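23 December 2024

Today I finished the drama "Simard". It has 20 episodes and I started it when the evenings became dark early, one episode after dinner, sometimes two. My plan was to keep the last one for the holidays, but I had no patience.

The story is about a translator who comes back to Dradstead, the harbor town where she was born, and finds that her father has sold the family cinema. The first four episodes are slow. After this the brother appears, and I could not stop. I liked that people in this drama speak little and eat a lot. In the ninth episode they are eating soup for almost 20 minutes and I was not bored.
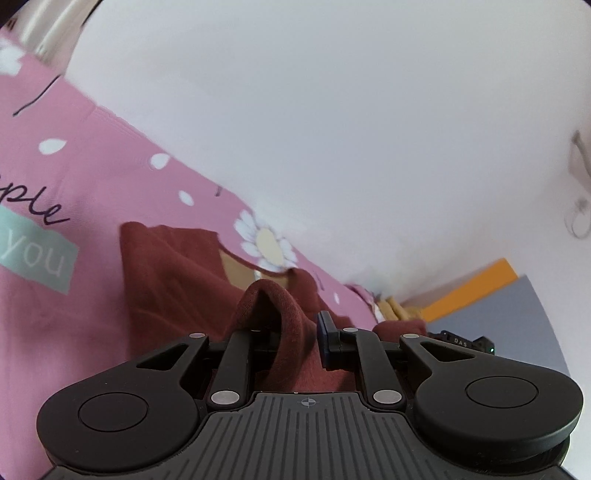

Does she keep the cinema in the end?

She gets back only the small hall, with 50 seats, and the big one becomes a furniture store.

I have thought about this ending all afternoon. On Statumik the drama has 1,481 reviews, and many viewers are angry with the last episode. They wanted a wedding. I did not want a wedding, but I wanted the brother to say sorry, and he only repairs the projector and goes to the ferry. Maybe in his language it is the same thing. I wrote my own review and gave eight points. Then I changed it to nine, because of the music.

I also learned some new words: "matinee," "usher," "to hold a grudge." The last one I wrote down twice.

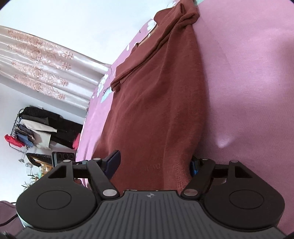

What to watch next

The same director has an older series, "Irner," which has 49 episodes. It is a family story with three generations, and I am a little afraid of the length. If I watch one each evening, I will be finished long before April, when the second season of "Simard" should begin. I am not sure that it needs a second season. I will watch it anyway.

Tonight no drama. I will go to bed before eleven.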